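The Retow inventory listed the contents of the lower room in the order in which they had been delivered. Item 7 was the desk: white, with a hutch. Item 13 was the armchair, navy, thin black legs. Abla Aoun had been told to check both against the list and to fold any cloth she found.

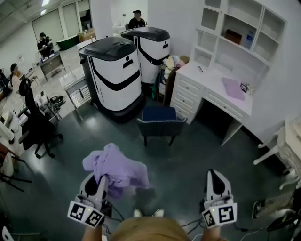

She did the cloths first. Periklis Koutsoukos had written the procedure - one fold lengthwise, one across, edges to the left - and had left out what to do with a cloth that matched no entry. There was a purple one. She read the list through to item 200 and found only towels.

She called Eskil Solberg at 16 minutes past four.

"Lavender or purple?" he asked.

"Does the list distinguish?"

He put the phone down to look. She could hear him turning pages, then a drawer, then pages again. 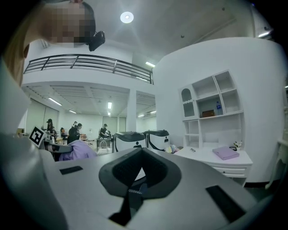

The work tables under the mezzanine, afternoon.

"Put it on the desk," he said. "Write it in under 7."

She wrote it in under 7.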